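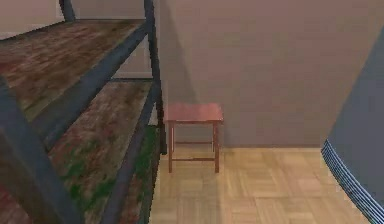
Stockroom and Front Counter Help Wanted at Graletti

Home Shop Our Story Jobs Visit

2 min read

Graletti has been selling secondhand books and sheet music in Rarnavport for 27 years, and we are looking for a kind, steady person to join us part time starting in May.

You would split your week between the front counter and the stockroom. At the counter you'll greet people, ring up sales, and help the ones who only remember that the book was green and had a dog in it (we get plenty of those, and we love them). In back you'll sort donations, price paperbacks, and pack mail orders. We took in 1,788 books from the Teixeira estate over the winter and are still working through them, so there is no shortage of good company on a quiet afternoon.

You don't need bookstore experience. You do need to be comfortable lifting a full box and climbing a step stool, and it helps if you can read a little music or are willing to learn. Evening shifts end at eight, and we close for two weeks in the summer, with pay.

To apply, write a letter to Wellington Rezende at the shop, 52 Morov Street, and tell him what you've been reading lately. A résumé is welcome but a page about yourself will do fine. Please include a phone number and the best time to call.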